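Wrist-view recordings from the finishing line at the Domard site, collected with the Stistier hand-held gripper between March and August. This card covers release 5. Earlier releases used a different folder layout and should not be mixed with this one.

## Contents

- 359 episodes, one folder per episode
- video at 30 frames per second, wide-angle lens
- gripper opening, logged on the same clock as the video
- `shift.csv`: start time of each episode, station code, operator code
- `notes/`: free-text comments typed by operators at the end of a shift

Audio was disabled in the firmware and never recorded.

## Background

Domard plans to install arms at two of its finishing stations. Plelletti, which supplies the arms, asked for demonstrations by the people who already do the work. The operators carried the gripper during normal production, at their own stations, and kept their usual targets minus an allowance for the slower tool. The allowance was agreed before the first recording and is not part of the data.

Tasks are handling tasks: pick up, turn, hold for inspection, pass on, set down. Parts vary in size and surface. Labels are coarse (`pick`, `turn`, `hold`, `pass`, `place`, `other`) and were assigned from video by two annotators. Where they disagreed, both labels are kept.

## What changes at the stations

We include this section because users of the data have asked what the arms are for, and the answer affects which episodes matter.

- Turning and setting down move to the arm. These are the motions operators listed most often as tiring on the wrist.
- Inspection stays with a person. The arm presents the part and waits.
- Each automated station keeps an operator on every shift. The job grade is under review; the notes folder contains several comments on this and we did not edit them.
- Break times are no longer tied to the pace of the next station -- a buffer rack is added between the two.
- Operators who recorded episodes get the first places in the cell training, which is 5 working days at the Cheng training center.

Some comments in `notes/` are critical of the project. One operator writes that the arm "gets the easy half and I get to stare at it." Another asks who answers for a scratched part when the arm was holding it. As of this release the second question has no written answer.

## Consent and privacy

Operators signed up by station and could withdraw any episode up to the end of the following month. Withdrawn episodes were deleted, and the episode numbers have gaps for that reason. Faces were blurred with an automatic pass and then checked by hand. Arms, hands and clothing are not blurred. Operator codes are random and are reissued with each release, so they can't be used to follow one person across releases.

The data may not be used to measure individual speed. This is a license term, agreed with the shop council, and it applies to Domard as well.

## Known issues

1. Strong lens curvature. Calibration files are in `calib/`; one file per gripper unit.
2. Large parts held close to the lens hide most of the workspace. Do not estimate grasp points from these frames alone.
3. Fine horizontal streaking on pale areas in some clips. We have not corrected it. Affected frames are flagged `streak=1` where an annotator noticed them, so the flag is incomplete.
4. Small signs in the background are generally unreadable and should not be used for station lookup. Use the station code.
5. In the first 200 episodes the gripper log starts late by a fixed offset. `tools/shift_log.py` applies the fix.
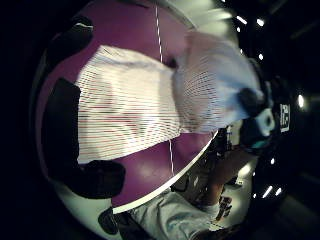
*Wrist view: black gloved fingers on a rounded purple object close to the lens. Issues 1 to 4 all apply.*

## Loading

```
python tools/load.py --root data/ --episode 359
```

The loader returns frames, gripper opening and labels. Pass `--raw` to skip the lens correction.

## Changes since release 4

- notes folder added, with operators' permission
- `other` label split out from `hold`
- calibration redone for two gripper units after a lens swap

Report errors through the tracker and include the episode number. Withdrawal requests go to the shop council, not to the tracker.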